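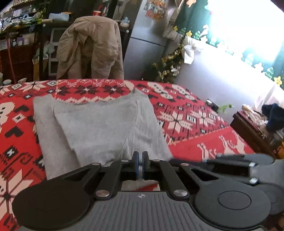 Gray long-sleeved top, folded, on the red patterned blanket.

How do you fold a thin knit top so it stays folded in a drawer?

Posted in Home & Laundry by rivow_upstairs

I moved into a smaller place in Ponthorpe in November and lost my closet in the deal. Everything I used to hang now has to go in a dresser with 3 drawers, and the drawers are not deep. T-shirts and jeans are fine. What I can't get right is the thin long-sleeved stuff, the kind of top that is somewhere between a shirt and a sweater.

The one in the photo is typical. I fold on the bed, no table big enough. I get it into something close to a rectangle, but there is a fold that runs across the middle on a diagonal and I can't get rid of it. By the time it has been in the drawer a few days the diagonal has turned into a crease and it shows when I wear it.

What I do now: lay it face down, bring one side in, lay the sleeve down the back, same on the other side, then fold up from the bottom. The sleeves are where it goes wrong I think. They are longer than the body once they're folded over and I end up bending them back at an angle.

Should I be rolling these instead? My sister-in-law rolls everything but her drawers are twice the size of mine. I'd also like to know if it matters that part of the knit is ribbed. I have read that ribbed knits shouldn't be folded the same way as plain ones but the page didn't say why or what to do about it.

The dresser is the Galldale one if anyone has it. Inside height of the top drawer is a bit less than I'd like and the bottom one sticks.

3 replies

polák_laundry_room

The diagonal comes from the sleeve, you're right about that. When you bring the side in, the sleeve wants to go out across the back at a slant, and if you then fold the body over it you press that slant into the whole thing.

Try it this way.

Lay the top face down and smooth it from the middle out to the sides with flat hands. Don't pull on it. Thin knits stretch when you pull and then they shrink back after you've folded, and the edges go wavy.

Fold the first side in so the edge of the body ends up near the center of the back. Leave the sleeve alone for a second, it will be sticking out past the other side. Now fold the sleeve back at the shoulder so it runs straight down, parallel to the side fold. If the cuff hangs below the hem, turn the cuff up. Turn it straight up, square, so the sleeve is lying on itself. This is the part most people do at an angle.

Do the other side the same way. You should have a long strip the same width at the top and the bottom. Check that before you go on. If it is wider at the hem, open up that side and do it over.

Then fold the hem up to just short of the neckline. With a scooped neck I stop a little below the scoop -- otherwise the hem sits in the curve of the neck and you get a lump. For a shallow drawer you can leave it there and lay it flat. For a deeper one, fold it once more and stand it on the folded edge.

About the bed: a blanket gives under your hands and it grabs knit a little. You can do it there but it's easier on something firm. I use the ironing board cover laid out on the floor. A big cutting board or a piece of cardboard on top of the bed works too.

For the ribbing, try to make your long folds run the same direction as the ribs. A fold that goes with the ribs mostly disappears. A fold across them will show some, so keep those to 2 at most and put them low on the body.

dishtowel329

Just roll them. I've rolled everything for years and never had a problem.

back_porch_linens

I'd be careful with rolling if the drawer is shallow. Rolled knits take up more height than folded ones, and if you have to press down to close the drawer you will get creases all around the top instead of one across the middle. In a suitcase it's fine.

The first answer is good. I would add to let the top rest after it comes out of the dryer. If it's still warm when you fold it, whatever fold you put in is going to stay. I lay mine over the back of a chair until they're cool, then fold.

Also don't stack more than 3 or 4 of these on top of each other. The bottom one gets pressed by all the others. I put the ones I wear most on top and swap them around when I do laundry.

If the crease is already there, hang it in the bathroom while you shower and smooth it down with your hand afterward. Works on cotton knits. On anything with wool in it I would go by the label.

Can't help with the Galldale dresser but rubbing a plain candle along the runners fixed the sticking on mine.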